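# Speaker notes: two grippers, one cup

Session on end effectors, September 11, 2025. Slot is short, so skip the arm specs unless someone asks.

**Opening**

Start with the task. Pick up an empty cup, set it on its saucer, let go. We picked it for the Lallatham trial after the box-and-block tests stopped telling us anything. Both grippers passed those.

Say which two we compared: the Dradine parallel jaw and the Karam three-finger. Same arm, same controller, same wrist camera. Only the end effector and its finger settings changed between runs.

**How people do it**

Before any robot runs we recorded people doing the task from a head camera, at a table with ordinary cups and saucers. Spend a minute on this part. A person holds a cup in more than one way, and the grip depends on where the handle points and how close the next cup is. Fingers go on the rim, on the side, under the bowl.
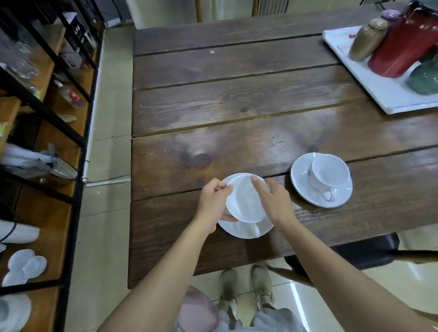

Neither gripper can copy all of that. The Dradine has two contact surfaces and has to choose between rim and body. The Karam can get a finger lower on the bowl but needs more room beside the cup, and with a second saucer close by it often had to come in from above.

**Results**

- 64 placements per gripper, 2 sets of fingertips each.
- Dradine: better on approach, worse on release. Soft tips stuck to the glaze and pulled the cup off center.
- Karam: better release. Slower, and it clipped the neighboring saucer several times.
- Hard tips on the Dradine fixed the sticking but slipped on the rim.

Give the grip force setting if asked. We stopped at 700 on the controller scale. Those units are the controller's own, so don't let anyone read them as grams.

**Camera**

The wrist camera lost the saucer edge when the table was glossy. We moved the light in May and it helped some. Tarik, our pose tracker, still confuses reflections with rims. Leave it at that and take questions after the next slide.

**Last slide**

Next round uses the Karam with shorter fingers. Mention that the logs can be had on request.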